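Paper plates sliding on a table, alternatives to tape?

gondal_487
I set out paper plates for a craft and snack table on a wooden top. The rims are stiff, but an empty plate moves as soon as a sleeve touches it. Double-sided tape holds, then tears the plate when lifted. Is there a surface that grips without adhesive and can be wiped down between uses? I need to cover most of the tabletop, and I would like to keep using a container in one hand while the plates stay put.

Trironbridge
Use a flat work mat. Mine is green, on a wooden table, with a light wooden board laid across the far end. Plates go directly on the mat, never on the board, where they slide the same way yours do.

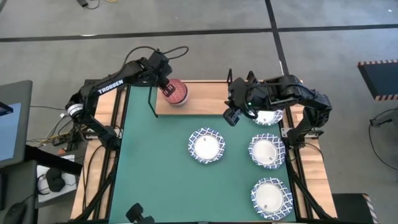
Setup, in order

Wipe the tabletop and let it dry. Grit under the mat causes more movement than a smooth finish does.

Lay the mat flat and weight the corners overnight if it was shipped rolled.

Set the board last — it doubles as a weight on the far end.

Clean with a damp cloth. Mine has been in use since August. It holds an empty plate against light contact, but a hard pull on the rim will still move it.

lendinlow50
Stack 2 plates together. Heavier, so they slide less. Works on my table without a mat.

Nellbridge
Doubling uses twice the plates and did very little on my varnished top. Shelf liner is cheaper than a mat if you don't cut on it, but it wrinkles.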